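Manual do Voluntário de Campanha – Gravside

Secção 4. Preparar uma sessão de escuta com eleitores

Esta secção destina-se às equipas locais que organizam sessões com o candidato ou com um representante. Leia primeiro a secção 3 (autorizações e contactos com a junta).

4.1 Antes da sessão

1. Confirme a sala com Maribel Rivadeneyra e peça a confirmação por escrito.
2. Abra a ficha do evento no Sellix e preencha o local, a hora e o nome do moderador.
3. Convoque a equipa para as 16 horas. As portas abrem duas horas depois.
4. Imprima as folhas de inscrição para intervenções. Cada folha tem 13 linhas; não acrescente linhas à mão.
5. Teste o microfone e deixe pilhas novas na mesa do moderador.

Nota: se o orador for substituído, altere a ficha no Sellix antes de avisar os inscritos. O aviso sai com o nome que lá estiver.

Atenção: não recolha donativos na sala. Encaminhe os interessados para Eusebio Henao.

4.2 Durante a sessão

1. O moderador lê as regras e indica a hora de encerramento.
2. Cada pessoa dispõe de 2 minutos. Avise quando faltarem trinta segundos.
3. Registe o tema de cada intervenção com o código da tabela C (habitação, transportes, saúde, outros).
4. Perguntas sobre votações anteriores do candidato são respondidas pelo próprio. O representante toma nota e promete resposta escrita.
5. Não interrompa quem critica a campanha, salvo em caso de insulto a terceiros.

Atenção: os jornalistas podem gravar, mas os participantes que não queiram ser filmados ficam nas duas últimas filas.

4.3 Depois da sessão 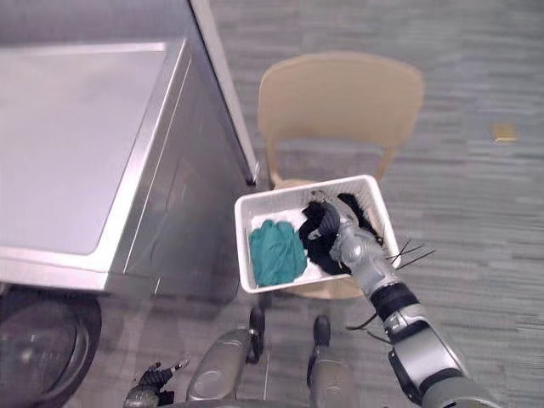
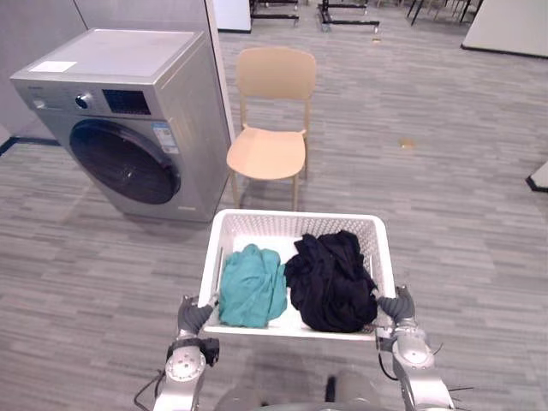
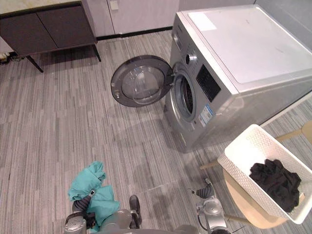
O relatório segue para Wilmer Espinoza na manhã seguinte, com as folhas de inscrição digitalizadas e os códigos da tabela C. Escreva os temas com as palavras do eleitor, sem os traduzir para a linguagem do programa. Quem se queixa do preço da eletricidade fala muitas vezes de coisas concretas, como uma máquina de lavar de porta redonda igual à da última fotografia, e é esse pormenor que interessa à equipa que prepara os discursos. Registe também as perguntas que ficaram sem resposta e o contacto de quem as fez.

Nota: os contactos são apagados do Sellix no fim da campanha. Para os apagar antes, a pedido do participante, siga a secção 7.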